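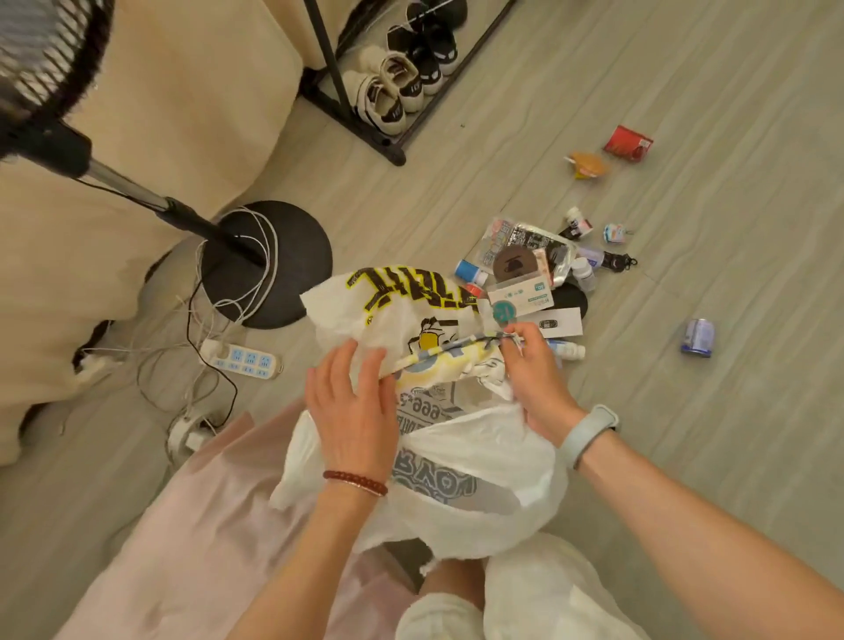 Friday, June 2024

The day was given to the hand-state estimator and its behaviour on plastic bags. Mervyn Bellamy had asked in April that Vavum be tested on household clutter before any further change to the planner, and the clips now under review serve that purpose well. The morning run covered 1404 segments. In 180 of them the estimator reported a grasp that the annotators had marked as mere contact.

Most of these errors share one cause. Thin plastic folds over the fingers, the fingertip points are lost, and the filter holds its last confident state for too long. I shortened the hold to 25 steps and ran the set again. The result was better on bags and slightly worse on small rigid items, which was expected.

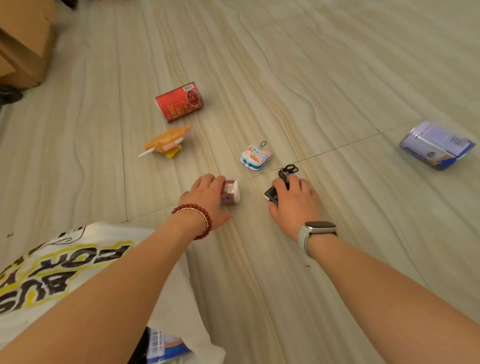 The second matter was the choice of active object when both hands are busy at once. Larkard still assigns one target to each segment, and a hand resting on a keychain or a small container is then credited to whichever item lies nearer the middle of the view. I have drafted a change so that each hand keeps its own target — the interface to Portela must follow, and I have written to the Cirnivell office to that effect.

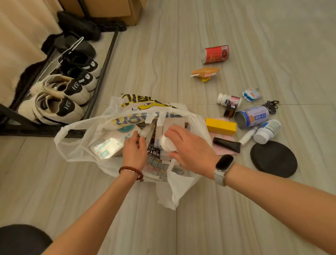
Mervyn Bellamy
Software Lead, Perception and Planning

The upside-down lettering on the bags remains unresolved. The text reader should be switched off for the next run, and its output kept out of the object labels until the rotation step has been checked. The viewer also drops its overlay after 50 segments and has to be restarted by hand. I have entered this as a separate fault.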